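How many demos before a two-arm laundry task trains properly?

Posted by Fanwood in Bimanual and Mobile Arms, July 6, 2018

I am collecting examples for a two-arm cell that has to take whites and darks out of a pile and sort them. I have 134 episodes so far, all driven by hand with the leader arms. The policy I trained on them goes for the cloth well enough, then closes beside it, or takes hold of one layer and drags the rest along. With dark items it does better.

My feeling is that the wrist view is part of it. White on white looks like this a lot of the time:
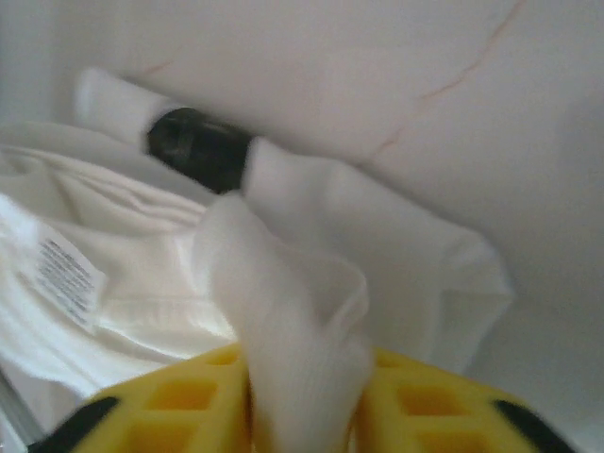
Wrist view, white fabric in the yellow fingers, more white behind it.

I can tell the pieces apart if I look for the creases and hems, but I have my doubts about the network at the size I feed it in. Images are scaled down quite hard before training. I also have overhead views for the other sessions.

Should I carry on to 300 or so episodes and hope, or change how I record? Each session takes me most of an evening, so I would like to know before I do more. The operators are me and Zanele Msimang, and we do not drive the same way. She lifts first and then spreads. I tend to pull from the side.

Jellwood

More data. We had the same trouble and it went away once we had enough.

Triệu

I would not record any more until you have sorted out what you already have. More of the same will teach it the same thing.

First, the two driving styles. If half the episodes lift and half pull, from nearly the same starting picture, the policy can end up doing something in between, and in between is a gripper closing next to the cloth. Pick one way and write it down. On our Mostcombe set we kept 287 episodes out of a bigger pile, all done to one written page, and it trained better than the full lot did.

Second, look at what each arm is doing when the other one is working.

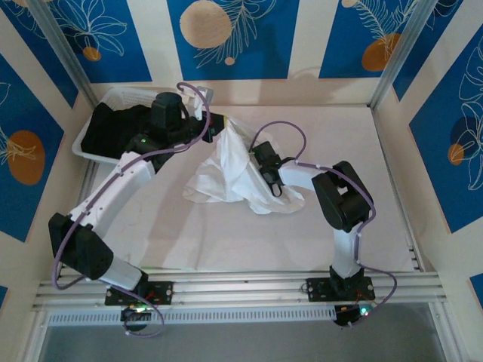
An arm that waits should always wait in the same place. If it hangs about near the other gripper in some episodes and goes home in others, the model has to guess, and you will see it drift in at the wrong moment. We gave each arm a parking pose and threw out any episode where the operator forgot it. It felt wasteful but was worth it.

Third, the start of the episode. Drop the cloth from a height so it falls differently each time, and move it between left, middle and right. Keep the basket within a small patch unless you want the policy to cope with it anywhere. If you do want that, you need a good deal more data than you have.

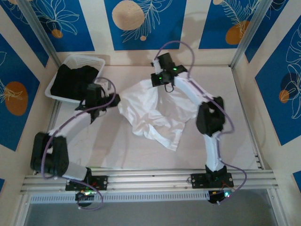 Watch the pauses as well. People stop for a second or two when both grippers are close to the cloth and they are deciding which one should take it. Those still frames go into the training set like any others, and the arms learn to hover. I cut pauses longer than a second. You can do it with a short script that looks for joint speeds near zero, but check the cuts by eye, or you will lose the moments when a gripper is closing.

On the image size, try cropping before you scale down. The middle of the wrist view is where your fabric edges are, so spend the pixels there. Lower exposure helps too, as the creases show up better.

Fanwood

Thanks, both. I went through the recordings and 19 of them have one arm parked somewhere odd, mostly mine. I have taken those out. We have agreed on lifting first. Will crop the wrist view and train again before recording anything new.

Triệu

Sounds right. Keep a few lift-first episodes back for checking, and do not pick the tidy ones.

Zanele Msimang

For the record, I did say lifting first was better.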